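Robots at Work: The Sorting Room at Wondbridge

The Wondbridge warehouse sends out toys and household goods. Automation means that a machine does part of a job that people used to do by hand.

What did people do before?

Sorters picked small items out of bins and placed them on trays. A sorter might handle 288 items before lunch. Backs and wrists became sore.

What does the robot do?

A robot arm reaches into a metal bin. It has a gripper, a tool that works a little like a finger and thumb. Small things are hard for a robot because they have different shapes. A ball may roll, and a brush is long and thin — each must be held in its own way.

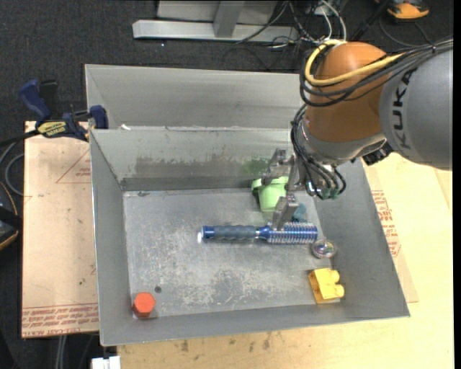 What do people do now?

People still work in the sorting room. Ľudovít Rusnák sorted by hand for five years. He now looks after the robot, checks its gripper and decides what to do when it cannot pick something up. He had 30 hours of training to learn this.

Some workers moved to the packing tables. Some liked their old job and miss it. The managers meet with all of them every Monday to hear what is going well and what is not.

Words to know

Bin: an open box that holds items.
Gripper: the part of a robot that holds things.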